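Handout 3 for the course "Care of the Eye at Home", evening group

Please read before we meet. The parts on contact lenses are the ones we will practice, so bring your questions about them.

## 1. What the tear film does

The front of the eye is covered by a very thin layer of fluid. It keeps the surface smooth, brings oxygen to the cornea and washes small particles away. When you blink, the eyelid spreads this layer again. A person who looks at a screen for a long time blinks less, and the layer breaks up between blinks. This gives a burning or sandy feeling, and sometimes the eyes water a lot, which surprises many people who are told that their eyes are dry.

A contact lens sits inside this layer. For this reason a person with dry eyes often has trouble with lenses in the afternoon, even if the lens fits well in the morning.

## 2. Dry eye: what can be done at home

- Make pauses in near work. Look at something far away and blink fully, with the lids closing all the way.
- Do not sit in the direct flow of a fan or heater.
- Warm compress: use a clean cloth with warm water, on closed lids, for several minutes. Test the heat on the inside of your wrist. Take the lenses out first.
- Artificial tears: ask the pharmacist for drops without preservative if you use them many times a day. Not every drop can be used with lenses in the eye, so read the package.

If one eye is red and painful, or if vision becomes worse, this is not a matter for home care. Call the clinic the same day.
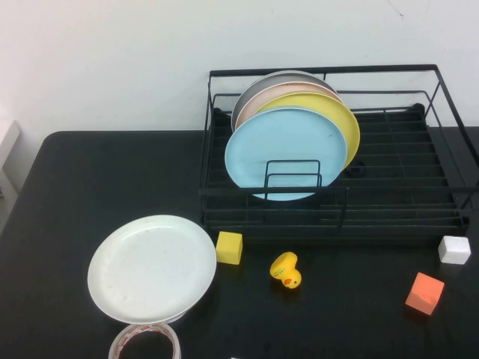
## 3. Handling of contact lenses

Wash your hands with plain soap, rinse them well and dry them with a towel that leaves no fibers. Always begin with the same eye, so the lenses are not exchanged by mistake.

For reusable soft lenses the steps after wearing are:

1. Take out the first lens and put it in the palm of your hand.
2. Put some fresh solution on it and rub gently with one finger, both sides. Do this also if the bottle says "no rub".
3. Rinse with solution, never with tap water.
4. Place it in the case and fill with new solution. Old solution must be thrown away. Do not add new to old.
5. Repeat with the second lens.

In the morning, empty the case, rinse it with solution, wipe it with a clean tissue and leave it open, upside down, to dry in the air. Replace the case every 3 months or sooner.

Water is the point where I am most strict. Tap water, pool water and lake water can carry an organism called Acanthamoeba. The infection is rare, but it is very painful and difficult to treat, and most of the patients are lens wearers. So no shower with lenses in, no swimming with lenses in, and no storing them in water "only for one night".

Sleeping in lenses also raises the risk of infection of the cornea. Some lenses are approved for overnight wear, but even with these the risk is higher than with day wear. Ask the person who fitted your lenses. 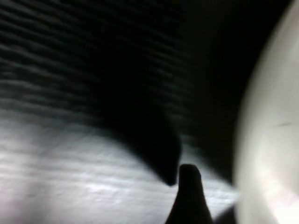

Also check the date on the bottle. A solution has two dates which matter: the one printed by the manufacturer, and the day you opened it. Write the second one on the label with a pen. A bottle of 300 ml may last longer than it is allowed to stay open, especially if you wear glasses on some days.

## 4. When to stop wearing the lens

Take the lens out and keep it out if you notice:

- redness that does not go away after removal
- pain, or light that is unpleasant to look at
- thick discharge
- blurred vision which blinking does not clear

Keep the lens and the case, and bring them to the visit. The laboratory can sometimes find the cause from them. Wear your glasses until the doctor says you may start again - this means every lens wearer needs a pair of glasses with a current prescription.

## Preparation for next time

Write down for two days how long you use a screen without a pause, and when your eyes feel tired. Myrtle Kowalczyk will lead the practice with the trial lenses. We meet in room 253, not in the usual one.

If you cannot come, please leave a note for me at the front desk.

Valentina Lagos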